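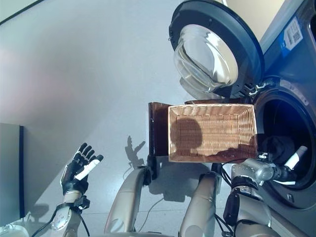

Frequently Asked Questions: The Trastdale Film Club

What kind of films do you show?

Mostly independent dramas, plus documentaries and the odd older title we've wanted to see on a big screen for years. We have a real soft spot for first features, the kind where a director has been carrying the story around for ages and finally gets to tell it. This season opened with Nernside, a quiet family drama set in a ferry town, and people were still talking about it in the parking lot an hour later!

When are the screenings?

Every Sunday during the season, which starts in October. Doors open at 6:30 p.m. and the film starts at 7. We don't run trailers, so 7 means 7.

Do I have to be a member?

No, come as you are. Members get in free and can bring one guest to 2 screenings per season. Everyone else pays at the door, cash or card.

How big is the room?

We have 164 seats, and it's first come, first served. The back row fills up fastest (we don't know why, the middle is much better). If you use a wheelchair or need an aisle seat, email us by Friday and we'll hold a spot for you and whoever you're coming with.

Do you give content warnings?

Yes. Each film page has a notes section you can open or skip, depending on how much you like to know ahead of time. We list things like self-harm, eating disorders, violence toward animals and flashing lights. If you've seen a film on our schedule and think we left something out, please write to us. Our note for Curkel got a lot better after two viewers did exactly that.

Can I leave in the middle of a film?

Of course. Some of these films are heavy. The lobby stays open and lit the whole time, there's tea, and you're welcome back in for the discussion even if you missed the last hour.

What happens in the discussion?

We turn the lights up, take a short break and then talk for half an hour or so. You don't need to have studied film. Some of the best nights come from someone saying "I hated that ending" and half the room leaping in to defend it. After Lei we spent the entire time on one dinner scene and could have kept going!

Are there subtitles?

Always, if the distributor gives us a captioned version, and that includes films in English. Look for CC next to the title.

Can I bring my kids?

Check the rating and the notes on the film page. Anyone under 16 needs an adult with them. Our family matinees are listed separately, and babies are very welcome at those, noise and all.

How do I suggest a film?

Use the form on the Contact page, or drop a slip in the box by the door. Tell us why you love it! We read every one when we put together the next season, and four of this season's picks came out of that box.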